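Section 4: Setting up your hyphen and dash rules

By now you should have Prilico open with at least one document loaded, and the spelling list from Section 3 switched on. Now for the bit I love most! Hyphens and dashes look tiny on the page, but a sentence with the right ones in it reads so much more smoothly, and once your rules are saved you'll hardly have to think about them again.

You'll need a document of 200 words or more for the first run. The practice letter (Help, then Practice Files, then "Letter to the parish magazine") works nicely if you've nothing of your own to hand.

4.1 Choose your dash

1. Open Rules and click Dashes.
2. Pick Spaced Short or Closed Long. Spaced Short gives you a short dash with a space either side, as most British newspapers do. Closed Long gives you a long one tucked up tight against the words.
3. Click Try It. A sample paragraph appears on the right with your choice in place.
4. Swap back and forth as often as you like – do read it aloud each time, you really can hear which one suits you.
5. Click Keep.

Note: Number ranges (pages 68–419, for instance) always take a short closed dash, whichever style you chose in step 2. You can turn this off under Rules, Numbers, but I'd leave it on.
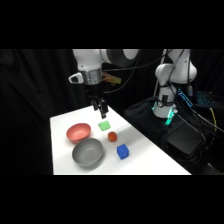
Photo: Hivville Picture Desk

4.2 Build your hyphen list

Your list starts out with 1159 entries, taken from the Womby word bank. Don't feel you must read them all (I did, over a very happy weekend, and changed four).

1. Open Rules and click Hyphens.
2. Type a word pair in the box at the top, such as "well known".
3. Tick Before a Noun, After a Verb, or both. For "a well-known baker" but "the baker is well known", tick only the first.
4. Press Enter. The pair drops into the list with a green dot next to it.
5. Add any others you use a lot. Family favourites, job titles, the name of that committee with three adjectives in it, get them all in!
6. Click Save List and give it a name you'll recognise in February.

Caution: Save List writes over any list with the same name, and there is no undo. If you share lists with other people, add your initials to yours.

Note: Words ending in -ly (newly painted, badly behaved) are left without a hyphen by default. "Early" and "friendly" are on the exceptions list already.

4.3 Run your first check

1. Go back to your document and click Check Hyphens.
2. Work through the marked words using the arrow keys. Press A to accept a change, S to skip it, or L to skip it and add it to your list.
3. At the end you'll see a summary. Click Close, or Print if you'd like it on paper.

If a whole paragraph lights up, it has probably been pasted in from an older Kragh file, where hyphens and dashes share one code. Select the paragraph, choose Clean Paste and run the check again.

Caution: Check Hyphens will offer changes inside quoted speech and book titles too. Skip those. An author's title stays as the author wrote it, even when it makes your teeth itch.

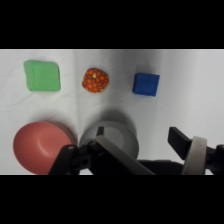
Montserrat Tapia writes that "re-sign" and "resign" ought to come with a warning of their own, having once told a whole choir that their conductor was delighted to resign for another year. She would also like the check to stop and ask about "re-cover" and "re-form", and wonders whether the L key could do this without opening the list each time.

It can, nearly! Hold Shift while pressing L and the pair is saved as Ask Me, so Prilico stops at it every time and shows both meanings. "Re-sign", "re-cover" and "re-form" are now Ask Me entries in the starter list as well. To fetch them:

1. Open Rules, Hyphens, Starter List.
2. Click Refresh.
3. Choose Merge to keep the entries you've added yourself. Replace will clear them.

Starter list last updated November 26, 2024.

Next: Section 5, Capital letters in headings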